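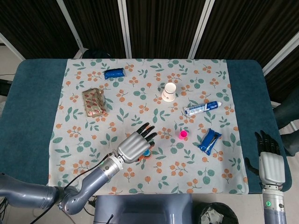
News from the Skevstead house

Hello again from the kitchen end of the building, where I'm writing this with a mug of tea and one ear on the washing machine. May has been a busy old month and I've got a lot to squeeze in, so forgive me if I hop about a bit.

First, the big one. Our new housemate has moved in! She's taken the downstairs room at the back, the one that looks out over the plum tree, and she chose the paint herself (a very strong yellow, and I have to say it's grown on me). We did the move slowly. She came for tea a few times, then for a weekend, then for a whole week, and by the end of that she was telling the rest of us which shelf the cereal lived on. Her mum and dad have been over twice since and stayed for supper both times.

That makes the Skevstead house full for the first time since we opened it, and I can't tell you how different it feels at breakfast. Louder, for one thing. We've had to get a second toaster.

Over at Bensaid, the ground floor bathroom is finally done. It took 24 working days, which was longer than the builders promised and shorter than I feared. The shower is level with the floor now, there's a proper fold-down seat, and the door opens outwards so a wheelchair can turn without anyone losing the skin off their knuckles. Everybody who lives there was very patient about traipsing upstairs or coming round to ours for a bath. Thank you to the family next door as well, who put up with the skip.

Now, money. The sponsored walk round Stesero reservoir raised £1,296, and a kind person then put an envelope with another £50 in it through the door with no name on. If it was you, thank you! We need £2,000 for the minibus ramp, so we're well on the way, and I'd love to have it fitted before the summer outings start. Grurkmont Garage are holding their price for us until the end of August.

A few of us could do with more company in the evenings. If you live nearby and could come for supper once a month, play cards, help with the dishes and generally be one more face at the table, please get in touch with the office. You'd need to fill in a form and have the usual checks, and they take a few weeks to come through. You don't need to be able to cook. I can't, and they've kept me on for six years.

Families have asked about visiting times. There aren't any really, it's people's home, but a ring beforehand is a help, mostly so there's enough pudding. After half past four is best on weekdays, when everyone's back from work or the day centre.

Garden supper is in July this year, at Bensaid, with the date to follow once we've sorted out who has the gazebo. Bring a chair if you've got one.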